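# Chapter 3: Choosing and Comparing Grippers

Most arguments about grippers are settled by habit. A lab that owns parallel jaws uses parallel jaws, and a lab with a drawer full of suction cups tries suction first. This chapter sets out a way to compare two or more grippers on the same arm and the same objects, so that the choice rests on a record someone else can check.

By the end of the chapter you should be able to:

- write a trial sheet that treats each gripper the same way
- tell a grasp failure from a perception failure
- decide when a difference between two grippers is large enough to matter
- explain how camera placement changes what a controller has to work with

## 3.1 A comparison at Jenville

The running case in this chapter comes from the teaching lab at Jenville, where two grippers were mounted in turn on one arm. The first, called the Plutgate in our tables, has two stiff fingers that close in parallel. The second, the Uibo, has fingers with a passive joint near the tip, which lets them fold a little around a rounded surface. Both were run by the Grosholm controller with the same speed limits.

The lab worked through 13 objects and logged 1052 grasp attempts. Every attempt was scored on three points: whether the fingers made contact where planned, whether the object left the surface, and whether it stayed held through a short sideways move. An attempt that failed on the first point was not scored on the other two.

Swapping a gripper changes more than the fingers. The Uibo is longer, so the tool center point had to be measured again, and the payload setting in the controller was changed to match. Students often skip the second step. The arm will still move, but it may sag or stop short, and the error then shows up in the results as a poor grasp.

## 3.2 What the wrist camera sees

A camera at the wrist moves with the gripper, so the fingers are always in a known place in the image. The cost is that they cover part of the work. The closer the gripper gets, the more of the object is lost behind it, and this happens when the controller most needs to see the contact area.
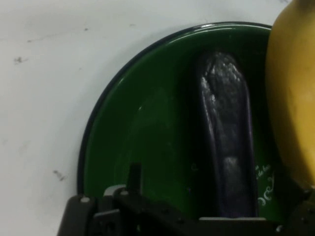
**Figure 3.1** Wrist camera view of an eggplant on a dark green plate. The gripper hides the eggplant's lower end.

Produce makes a good test set for this reason. Skins are smooth, shapes vary, and dark or shiny surfaces give a depth camera trouble. In Figure 3.1, a segmentation routine must also separate a blackish purple skin from a deep green glaze, with bright reflections on both.

Before reading on, list the measurements you would need to estimate the eggplant's full length from this view. Section 3.3 takes up that problem and compares a single wrist camera with a wrist camera paired with a fixed one.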